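The Nester, August issue
From the Kitchen Corner: Getting the Fruit Out of the Bag

Dear neighbors, I hope the heat has been kind to all of you. It hasn't been kind to my peaches, and I'll come back to that. A good many of you wrote after the last issue to ask about the part of shopping I always skip over, the ten minutes after you get in the door, when the bags are down and you'd much prefer to sit with a glass of something cold. I have skipped over it because I'm not very good at it. I have been known to leave the produce bag wherever it landed until supper, and then to wonder why the grapes at the bottom had turned to jelly.

So this month I want to go slowly through one bag of fruit, from the shop to the plate. It is a small subject, I know, but I've been putting away groceries in the same kitchen in Fanley since 2000 and I still found a few habits worth changing.

Let's start with the bag. Most of us still come home from the Estrella market with those thin plastic ones, and my favorites are the pink kind with fruit printed up near the top, which are far too cheerful to throw out. Their trouble is that they don't stand up. You set one down and it sighs and folds over, and everything inside rolls to the lowest spot. I used to fight this by hanging the handles over a chair back and fishing around blind. Now I lay the bag flat on its side, let the handles fall where they like, and pull the mouth open wide so I can see what I've got. With a banana, a little orange fruit and a bunch of dark grapes, the whole lot practically presents itself, even when the banana is a plastic one, as it is in our picture. (Play fruit is a wonderful way to teach this to grandchildren, by the way -- you can drop it all afternoon and still have the same banana.)
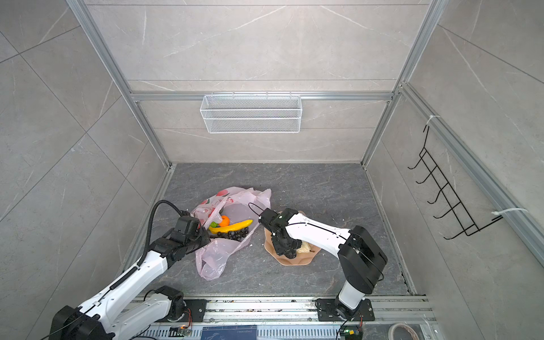

Which Piece Comes Out First

My mother always took the heaviest thing out first, and I did the same for years out of loyalty. I've come around to a different order, and it goes by what bruises. Grapes first, if you can get at them, lifted by the stem and never squeezed around the middle. If they've slid underneath something, move that something and then go back for them. Don't tug. A bunch of grapes pulled out from under a melon will leave half of itself behind, and you will be finding the rest in the folds of the bag for a week.

Bananas next. They don't look delicate, but they show every thump by the following morning, and a brown patch puts my husband off the entire fruit. Slide your hand under the curve and lift from there. Small round fruit can wait until last, and by then there's plenty of room for it to roll about in.

As for where it all goes, I am a great believer in the plate. A deep bowl is handsome, I grant you, and I have my grandmother's, but whatever sits at the bottom of a deep bowl is forgotten. A flat plate with a wavy or scalloped edge keeps the fruit in one layer, and you can see at a glance what wants eating. Put it down close beside the bag before you begin, close enough that you're only moving things a hand's width or so. I used to leave mine over on the windowsill and carry each piece across the room, and I can't tell you how many plums went under the stove that way.

Now, a word about walls. A friend from the Vindance garden circle has been telling me for years that I put too much on my counters, and she's right. A wire mesh basket hung from a rail takes up no counter at all, and the air gets to whatever you keep in it. Onions do well in one. So do lemons. A wire rack with five hooks on the wall to the side is just as useful, and if you don't care to drill, a zip tie around something upright will hold it very nicely. I'd use 2 of them, top and bottom, if the rack is going to carry anything with weight to it.
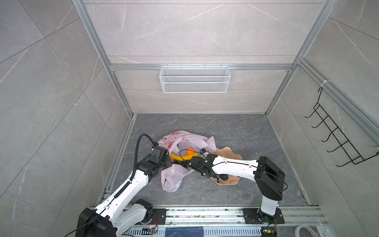 Once the bag is empty, give it a shake over the sink and look inside before you fold it, please. I say this as a woman who packed away a perfectly good lime in June. Then smooth it flat, press the air out toward the handles, fold it in thirds the long way and roll it up. A rolled bag fits in a coat pocket, and you'll be glad of it when the market opens at 7 and you've run out of the house without your basket.

Oh, the peaches -- I left them in their bag overnight, on a warm evening, tied shut. Four went for jam and the others went to the compost. I knew better, too. Next month I'll give you the jam recipe, along with what several of you have sent me about keeping tomatoes.

Reader comments

Fanley reader: I do grapes first too! My sister says I fuss. I am cutting this out for her refrigerator.

Pie baker on the hill: Please, what do you do with a bag that has gotten sticky? I rinse mine and hang it on the line but it blows away.

Reader near Estrella: Got a hanging basket last spring and love it for onions. Potatoes were too heavy for my rail, so watch out for that.

Fanley reader: Clip it by both handles, that's what I do with mine.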